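Detine Live Ballot – Viewer Set-Up Guide
Section 5: Voting in the Best and Worst Dressed Poll
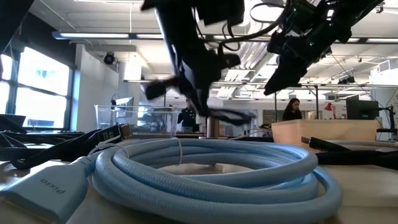 The red carpet poll opens when the first arrival is announced and closes when the host walks on stage. You need a Detine account and the show code printed on your invitation email.

1. Sign in and choose Awards Night from the main menu.

2. Enter the show code. For the Pendovstead Music Awards, the code is 3077.

3. Pick a list: Best Dressed or Worst Dressed. You can vote in both.

4. Tap a star's name to open the look, then tap Vote.

5. Tap Confirm. Your choice moves to the My Picks tab.

Note: Each account gets 17 votes per list. Unused votes do not carry over to the after-party poll.

Note: Group acts count as one entry – you can't vote for a single member.

Caution: Confirmed votes can't be changed. If you tapped the wrong name, remove it from My Picks before you press Confirm.

Caution: Comments are public and appear under your display name. Remarks about a performer's body are deleted, and the account loses its votes for the night.

If the list does not load, sign out, wait one minute and sign in again. If you see error 2389, the poll for that show has already closed.

Section revised 3/26/18 by Willy Peeters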